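Doors Before Dishes: Talking Chores With a Simulation Engineer

Callik has spent most of this year asking whether a two-armed robot can be trusted with ordinary housework. The engineer who runs its simulation work for the Tonda project agreed to talk on condition of not being named. The first question was whether machines can do chores yet.

"Some of them, slowly," the engineer said. "Folding a towel on a clear table is fine. Getting to the table is where we lose time. There's a door in the way."

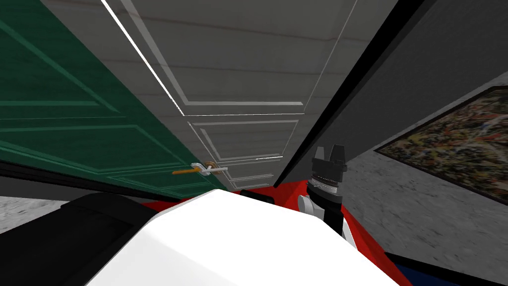 The group tests door handling in simulation before anything is tried on hardware. The current round stands at 2810 trials, split over 4 handle types. A trial is stopped after 30 seconds without progress.

"A lever looks easy on paper. You push down, you pull, you walk through. But the base has width and the arm has a limited reach, and the door swings into the space you're standing in. A person turns a shoulder. The robot has to back up and plan again."

Crowded layouts are included on purpose. Several doors in different colors, set close together at odd angles, expose planning errors that a single door in a long wall would hide.

"If the planner picks the wrong lever, I want to know that now — not in someone's hallway."

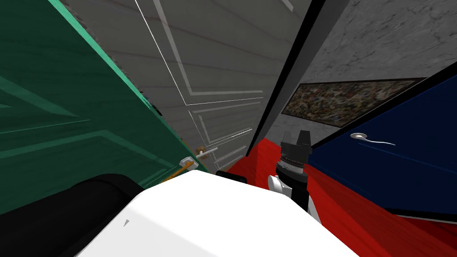
What a gripper can and can't do

Callik uses a parallel gripper with two fingers. The engineer defends the choice on grounds of upkeep. Drivent, which supplies the project's control software, would have preferred a hand with more joints.

"Two fingers will press a lever. They'll hold a sponge. I wouldn't give them a wet wine glass. More joints means more calibration, and we already lose hours to that." 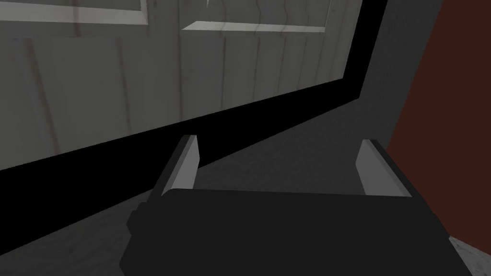
Low surfaces are a separate problem. Wiping along the bottom of a cabinet or a door puts the wrist close to the floor, and small errors in estimated height become contact. The team set aside 200 trials for this alone and is not ready to publish a success rate.

Asked about shop floors, the engineer was more positive. Mac Giolla, a parts distributor, is considering a trial of shelf restocking in January. Its aisles are wide and its bins are all one size.

"That I'd sign off on. A home is harder. Call me when it can get through the utility room and back with the laundry."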